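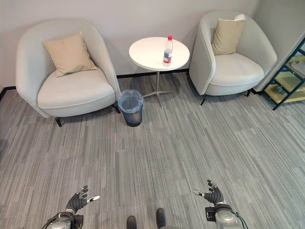 Dos butacas y una mesita: con menos que eso he pasado yo alguna espera larga.

Cómo reclamar cuando tu tren llega tarde (y cobrar)

Llevo 11 años yendo y viniendo en tren por trabajo, así que de retrasos sé un rato. Durante mucho tiempo no reclamé nunca, por pereza, y cuando por fin me puse descubrí que se tarda menos que en hacerse un café. Os cuento cómo lo hago yo, paso a paso, con el último caso que tuve, en noviembre, con Gasel, la compañía que cubre mi línea.

Antes de salir de la estación

Guarda el billete. Ya sé que suena a consejo de madre, pero es que sin el localizador no hay nada que hacer. Si lo llevas en el móvil, haz una captura de pantalla, porque la aplicación de Gasel borra los viajes terminados a la mañana siguiente (a mí me pasó dos veces, qué rabia).

Luego haz una foto al panel de llegadas con la hora prevista y la hora real. Y si hay alguien en el mostrador, pide el justificante de retraso. Te lo dan en papel, con sello, y a tu jefe también le sirve.

Mi rincón para todo este papeleo es cualquier zona de espera tranquila donde pueda sentarme cinco minutos. Saco los papeles, separo lo que vale de lo que no y tiro el resto. Eso sí, el billete no lo tires todavía, por mucho que tengas al lado de la butaca una papelera con bolsa de plástico tan a mano como esta. Yo perdí así una reclamación entera, y era de las buenas.

Rellenar el formulario

Entra en la web de la compañía y busca «Incidencias», que en Gasel está abajo del todo, en letra pequeña. Te va a pedir el localizador, la fecha, la estación de destino y los minutos de retraso. Pon los minutos exactos. Mi tren de noviembre llegó 80 minutos tarde, y 80 puse, ni 75 ni hora y media.

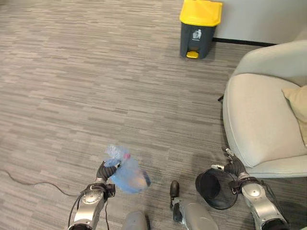 En el apartado de observaciones, poco texto y al grano: qué tren era, a qué hora tenía que llegar y a qué hora llegó. Nada de contar el disgusto ni la reunión perdida, que para eso están los amigos. A mí me ayuda escribirlo en una butaca cómoda, con un cojín como ese beige para los riñones, y no de pie en el andén con el dedo congelado. El campo solo admite 200 caracteres, así que tampoco da para mucho drama.

Si el viaje era con transbordo

Aquí es donde más gente se lía. Si compraste los dos trenes en un solo billete, cuenta el retraso en el destino final. Si los compraste por separado, cada uno va por su lado y toca presentar dos formularios. Mi compañero Takeshi Ikeda compra siempre los suyos en Firkeo, un buscador, y en ese caso hay que mirar primero quién figura como emisor, porque la reclamación va a su nombre.

Y después, a esperar

Te llega un correo con un número de expediente. Apúntalo. Si en un mes no han contestado, responde a ese mismo correo y adjunta otra vez la foto del panel. ¡A mí me ingresaron el dinero a los cuatro días de insistir!

Actualizado el 4 de diciembre de 2025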